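Closed for the season

I have lived through 26 springs in this city and have been fooled by every one of them. September arrives, somebody on the radio says "top of 23", and by mid-morning I'm convinced that winter is a thing that happens to other people.

So I put the heater away. I washed the flannelette sheets, folded them in a way that would have made my mother wince, and shoved them on top of the wardrobe with the ugg boots. I bought a mango, which cost two dollars more than it should have and tasted of cucumber. I told Hằng Âu at work that I was "done with soup".

She has lived here longer than I have. She looked at me over her thermos of soup.

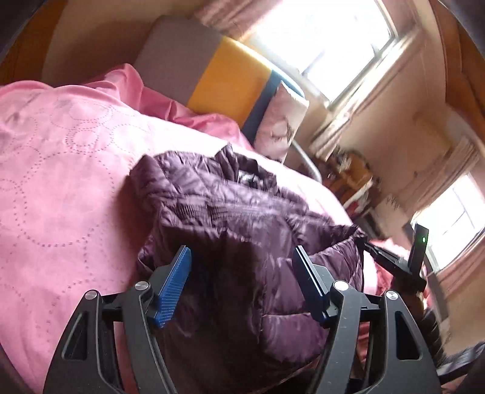 The plum puffer, on the bed and not yet in retirement.

The cold came back at 3 in the afternoon, sideways, with hail. I was at the tram stop in a linen shirt. A bloke in shorts gave me a nod, one idiot to another, and we stood there pretending to read the timetable.

My neighbours at Meditz, the café downstairs, have a better system. They don't take the blankets off the outdoor chairs until the Cup has been run — no matter what the forecast says, no matter how many customers turn up in singlets asking for iced lattes. I used to think this was gloomy of them.

The heater is back in the lounge room. The mango is in the compost. I'm leaving the sheets where they are for now, mostly out of pride, and sleeping in two jumpers.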